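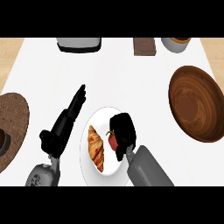 White tabletop with a light gray appliance near the far edge.

Koltham Track Club: notes on the winter block

The winter training block opens in November and keeps the same structure as last season, with two changes to the Monday session.

First, the 400 m repeats move from the outer lanes to lane 1. In lane 4 the staggered start was being ignored by several groups, and logged splits could not be compared. Rest stays at 100 seconds, standing or walking. Start the next repeat on the clock, even if your group has not fully assembled.

Second, the tempo segment is now 4,000 m, run on the Stindomar loop. The loop has one short climb after the footbridge. Hold effort on the climb and let pace drop; recover the pace on the flat before the gate. Runners using heart rate should set the upper limit from their own threshold test. The figure of 166 printed on the old session card was one athlete's value and should not be used as a group target.

Rosalía Calvo will lead the drills before each session. Allow 20 minutes for the warm-up, strides included. Spikes are permitted on the track only.

The Dulterska relay uses the same leg order as before, with the handover zone moved to the north side of the parking lot. Teams are posted on the MacAulay Street notice board. Report errors in seed times to Rosalía before the final list is printed. Entries received after that go into the open wave.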